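# The peeler that promised Droston its mornings back

Anyone who has worked in a kitchen that feeds hundreds knows the smell of a sales visit. It is coffee, carpet cleaner from the van, and a single onion brought along in perfect condition. The onion goes into the machine, the machine hums, and out comes a smooth white globe that would look fine on a cookery programme. Then the salesman puts his jacket back on.

I have watched this happen four times now with the Memamell onion peeler, a steel box on castors that has been turning up in canteens, pickle works and ready-meal plants across the region. The firm behind it, Arnberg, says it will peel 900 onions an hour with one person feeding it. I have no doubt that it can. I would like to know which onions.

At Krishnan, a family-run maker of chutneys and curry bases on the edge of Droston, they let me stand by the line for a whole Monday. The onions that came in that morning were what onions are in real life: some as big as a fist, some not much larger than a walnut, a few going soft at the neck. The machine cuts off the top and root, scores the skin and blows it away with compressed air. It did this very well on the middling ones. The small ones dropped through with their jackets on, and the big ones lost a good thick layer of onion that somebody had paid for.

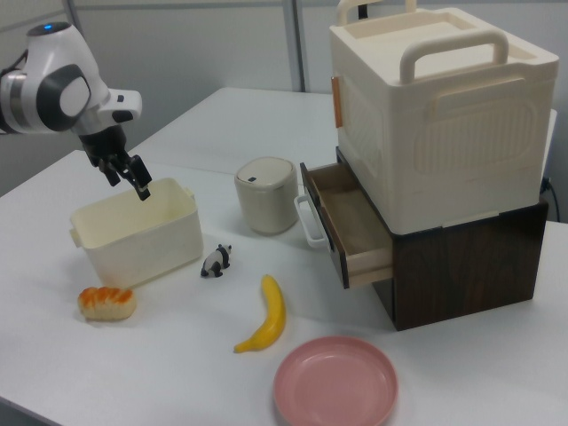
*A gripper waits above a cream basket, with a panda and a toy bread in front.*

I asked to see the count. Over the shift, 1,231 onions went through, and 103 of them had to be finished by hand. You may think that a fair result. The supervisor did. But those 103 needed a person with a knife standing at the end of the belt all day, and the saving in the brochure rests on that person being somewhere else. Add the one who feeds the hopper and you have 2 people on a job that is sold as needing one.

Then there is waste. The brochure gives a figure for it, in small type, with a note saying it was measured on "graded produce". Graded onions cost more. Krishnan buys them ungraded and always has, as the chutney does not care what shape they were. To get the best from the Memamell it would have to pay extra for tidy onions, or buy a grader to go in front of the peeler. Arnberg will happily sell you a grader.

And air. The blowing-off of skins needs a compressor, which is not in the price. It is loud enough that the people nearest to it wear ear defenders, and it runs whether or not there is an onion in the chamber. When I asked what it added to the electricity bill I was told that nobody had split it out yet. The machine had been there since July.

Cleaning is the part I would press hardest on, if I were signing the cheque. Onion skin is light, dry and gets into everything. The side panels come off with a quarter turn, as promised, but the scoring blades sit behind a guard held on by six bolts, and the spanner for them lives on a hook at the far side of the room. On the day I was there the clean-down took longer than the tea break it was meant to fit into. A machine that is a nuisance to clean gets cleaned badly, and a food inspector will not be interested in how quickly it peels.

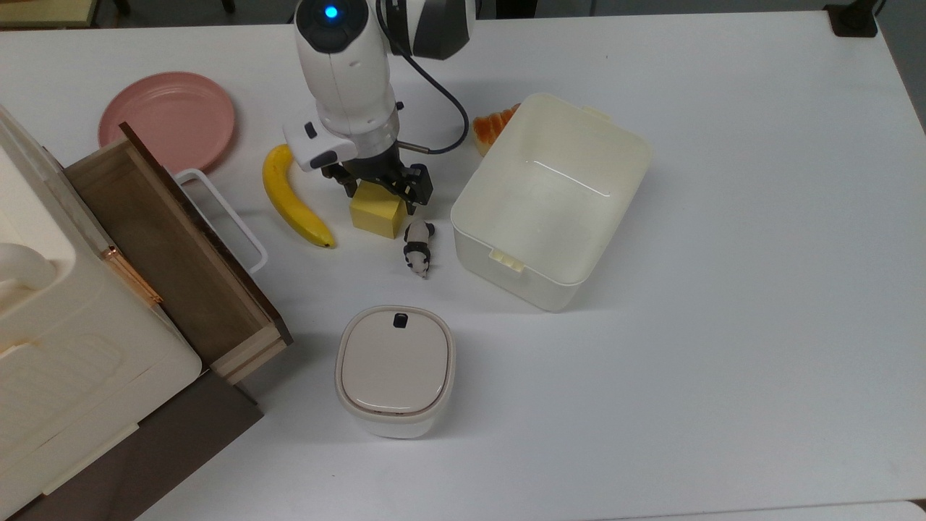 *Open fingers either side of a yellow foam cube, next to a banana.*

To be fair to the thing, it is solidly built. The welds are neat, the stop button is where your hand goes, and it has spared a number of people from crying for eight hours a day. The women who used to do the peeling at Krishnan were glad to be moved to filling and labelling, and told me so without being asked. I don't want to wave that away. Peeling onions by hand in a cold room is a miserable job, and a machine that does most of it has some worth, even if the sums are shakier than the brochure lets on.

What bothers me is how the sums are put together. The hourly rate comes from the best size of onion, the labour figure leaves out the trimming, and the payback period assumes the peeler runs every working day of the year. Krishnan runs it three days in five — the rest of the week is mango and lime.

So ask for a trial, and insist on your own onions, straight from your usual sack. Ask to strip the blades yourself, with a watch on the table. Get the compressor priced in writing. Arnberg does offer a trial, for a fee, taken off the price if you buy. Two other kitchens I spoke to had asked for it free and got it.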